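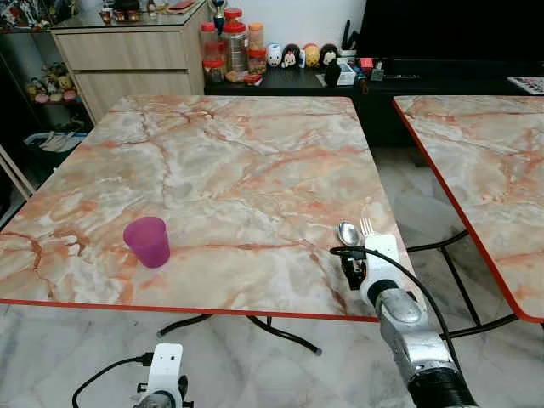
3 min read

Loronton home builders open up their two-armed table-setting robot, plans and all

LORONTON, April – I'm Nurhan Polat, and I've been told a press release should get to the point, so here goes: Bornix, the two-armed robot that four of us have been building at home, is now open to anyone who wants to copy it. The drawings, the parts list, the wiring notes and the code all go up on Monday, free, and you can do whatever you like with them.

Bornix sets a table. That's the whole job. It has two arms, a white gripper on the end of each, and a camera up top where you'd expect a head to be. We picked table setting because it sounds easy and it's full of horrible little problems (ask me about forks sometime, and bring a chair). A spoon and a fork held upright in the same gripper, with a plastic cup standing over on the other side of the table, is the part of the job we've spent the most evenings on.

The shiny marble-patterned tabletop has been a great test, by the way. All those orange veins! Our first vision code kept deciding that a vein was the handle of something. Botond Vincze rewrote that part twice and then threw both versions out and started over with a much simpler one, which we're shipping.

The full parts bill came to $3,089, and $900 of that was motors. We could have gone cheaper on the joints and we did try – the first set stripped its gears and went in a drawer. The grippers are our own design, and there are 59 printed parts in the complete build, counting the brackets and cable clips. If you only want one arm, the plans split cleanly and you can add the second one later.

"I wanted the cables on the outside where I can get at them," says Ferenc Vass, who did all the wiring. "Everybody tells me to hide them. Then something works loose at eleven at night and everybody is glad I didn't."

Tae-yang Kong wrote the software that gets the two arms to share a table without whacking each other. It's called Nullau and it's in the same download. You can run it with no robot at all, just on a laptop, and watch two stick-figure arms argue over a cup. I'd start there. It's fun, and you'll find out pretty fast if this is your kind of hobby!

We logged 618 practice runs while we were working on the grippers, and those logs are included too, bad ones and all. Plates are not supported yet. Knives we've left out on purpose. Glasses, maybe in the summer, once the grip sensing is a bit gentler.

A big thank you to Béla Bíró, who let us use the lathe at the Bhardwaj shared workshop whenever something had to be metal, and who taught me how to tap a hole without snapping the tap. Mostly.

If you want to build one, you'll need a 3D printer, a soldering iron, a table you don't mind clamping things to, and a fair few weekends. Some Python helps. Botond had never soldered anything before this and he's fine now.

Press folks are welcome to come by in the evening, any time after 6:30, and we'll run it for you. Please write first so we can clear a seat. Questions about the build go to me, and questions about Nullau go to Tae-yang, who answers faster than I do anyway.

Contact: Nurhan Polat, Bornix project, Loronton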